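Filed under: Diary, Small Towns, Sleep (lack of)

The Rooster, Continued

May, 4 a.m., and I am awake again on behalf of a bird I don't own. 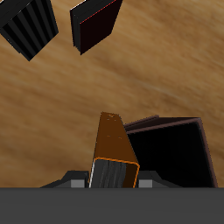

Lina Qudah thinks I should close the window. She told me so over the fence, adding that Jastville had roosters before it had me, and that her aunt slept through worse. I said the window was closed. She said then close it harder.

He went off 13 times before sunrise. I started keeping a tally in the back of the checkbook, the only use that checkbook has had in years. Omar at the hardware store sold me foam earplugs, a box of 100, and wished me luck in the tone you'd use for a man buying one sandbag. They keep out the refrigerator, the rain and my own phone. The rooster comes through fine.

I did go over and talk to the Awwads, who were so nice about it that I left with 2 jars of pickled turnips and an apology I think I made myself. His name is Fikano. He's young, they said, and still learning when morning is. I'm 58 and could have told him.

Turnips for lunch, on toast. Very good, annoyingly. Nap at three, until the hens got going. Need to return the jars and ask how long a rooster lives.

Last updated: May, 9:40 p.m.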